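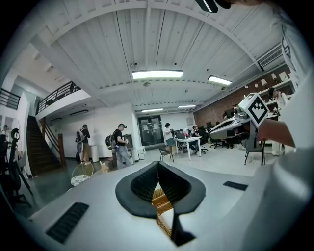 Re: [dorotthorpe-growers] garlic, how late is too late

From: Urmas Jõgi
To: the list

Writing this between things so forgive the typos. Original message quoted underneath in pieces, my answers in between, skip if you don't grow garlic.

> Hi all, new plot holder, down by the Folthorpe gate. I got a
> bag of seed garlic from Talpur and then life happened and it's
> November and the bag is still in the kitchen. Is it too late?

Not too late. I've planted with gloves on and a flashlight in my teeth and still had garlic in July. What you want is roots before the ground locks up, tops don't matter. If you see no green before spring, fine. If the soil is frozen hard on top you can still break the crust with a mattock, I have done it, wouldn't do it for fun.

Check the bag first tho. Squeeze every head. Soft ones, eat the good cloves today and toss the rest. A bit of green tip showing, plant that one first.

> The bag says hardneck. Does that matter? My grandmother always
> braided hers.

She had softneck. Hardneck won't braid, the stalk is like a pencil. You can bundle it and hang it up, looks nearly as good. Bigger cloves, easier to peel, doesn't keep as long. Mine start sprouting by late winter and then it's a race. The softneck I grow is the one the co-op calls Farnia, which keeps till the next crop comes in, but the cloves toward the middle are tiny and annoying. I grow both. Can't decide, never could.

> How deep and how far apart? I have read four different things.

Pointy end up. 2 inches of soil over the tip, 3 if your bed is sandy like the ones down by the gate (yours, I guess). Hand's width between cloves, bit more between rows so you can get a hoe in. People go closer and get smaller heads and are perfectly happy. I was one of those for years.

Don't split the heads till the day you plant. Skins on. If a skin slips off, plant it anyway.

Biggest cloves go in the ground, little ones go in the soup. Hard to make yourself do it, the big ones look so good on the counter. But small clove = small head, pretty much every time.

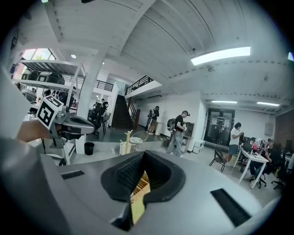

Should I soak the cloves before planting?

You don't need to. Dry cloves into damp soil root just fine, and I quit soaking years ago with no change in the crop.

> What about feeding? The bed had squash in it and I haven't
> added anything.

Squash is hungry so I would put something down. Inch or two of compost raked in before planting, that's all for now. No strong fertilizer in fall, you'll just push soft growth that gets burned off. Then when the tops are up in spring and actively growing, something with nitrogen, again a few weeks later, then STOP. By the time scapes show you should be finished feeding. Late nitrogen gives you lots of leaf and heads that don't store.

I put down 186 feet of row this year, wife has asked me not to say that out loud. Wrote the row plan on the back of a gas bill and then the gas bill got paid and filed. So I'll be finding out what's where in June with the rest of you.

> Do I mulch right away or wait?

Wait for the first couple of hard frosts, then pile it on. Straw or shredded leaves. Whole leaves mat down into a lid and the shoots come up sideways and yellow. Ask me how I know. Straw from the feed place on the Talpur road has been full of oats two years running so I'm on leaves now, run over with the mower. Go thick, it packs down to nothing by March.

Pull it back a bit in spring if it's a wet one. Leave it if dry.

> And do I need to water over winter?

Once after planting if it's dry, then forget about them. Spring is when they want it, May especially. Quit watering a couple weeks before you dig.

Few other things while I have the keyboard.

Voles don't touch garlic on my plot. They do use the mulch as a hotel and then go eat my neighbor's beets, so lift a corner now and then.

Label with pencil, marker is gone by spring. Even the "permanent" kind.

Scapes: cut them when they've made one full curl. Good in eggs.

Anyone who wants seed garlic for next year, the bulk order through Dorotthorpe co-op opens in early summer and the good stuff goes quick. Last time it was sold out before I'd found my glasses. Minimum is 15 pounds per order so we usually pool. I'll post when the form is up, please don't email me for it before then, I won't have it.

Also somebody asked last month what a pound plants and I never answered, sorry. Depends on the variety, hardneck gives you fewer cloves per head but each is bigger. One pound did a bit less than one of the short beds for me.

OK have to run, soup is on. If your bag is bigger than your bed the end strip by the compost bays is free till spring, just put a stake in so it doesn't get tilled.

Urmas
plot by the water tank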